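Cable slack behind a monitor on a shared desk

Posted in Desks and Workstations
Thread 2969

Dario Donati
I have a flat-screen monitor on a desk that two people use in shifts. The cables come out of the back, loop down to the desk and collect around the base. Every time a bag or the keyboard gets moved, something pulls on them. The longest cable has 43 inches of slack. I would like to fix this without drilling, as the desk is rented from Martinelli. The bag has no other place to go at the moment.

Debashish Ranasinghe
Shut everything down and unplug at the wall first. Then separate the power cable from the video cable and work on each one alone. Fold the slack into flat loops 6 inches long and close each bundle with a hook-and-loop strap. Do not use zip ties. You will want to open the bundle again the first time a cable is swapped.

Leave enough free length for the screen to tilt fully in both directions. Check this by hand before fastening anything to the desk.

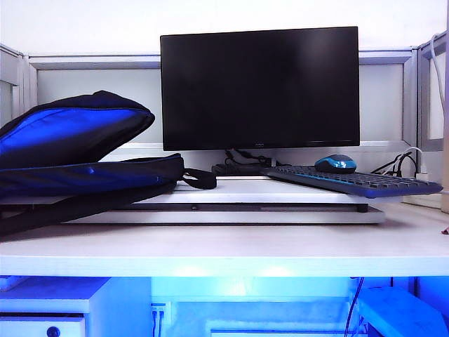

Cords looping down behind the monitor, with an open backpack and the keyboard on the white platform.

For the desk side, adhesive clips along the rear edge will hold two thin cables each. Wipe the surface with alcohol, press for 20 seconds and leave the clips unloaded overnight. Numton clips came off my desk cleanly with a hair dryer and dental floss. I can't speak for other finishes.

The backpack is a separate problem. A strap loop lying on the work surface will catch a cord or the mouse sooner or later. Hang the bag from a clamp-on hook at the side of the desk. No drilling needed.

Elluvell
get a wireless keyboard and mouse, fewer wires. I switched in November and it helped a bit. still have the power cord

Dario Donati
Thanks. Clips and straps ordered. Will measure the tilt range before I bundle the video cable.

Last updated: 19th May

Related threads
Clamp-on hooks for thick desktops
Removing adhesive residue from white panels
Grenuvine monitor arm sags to one side
Where to keep the keyboard when writing by hand
Labeling power cords on a shared desk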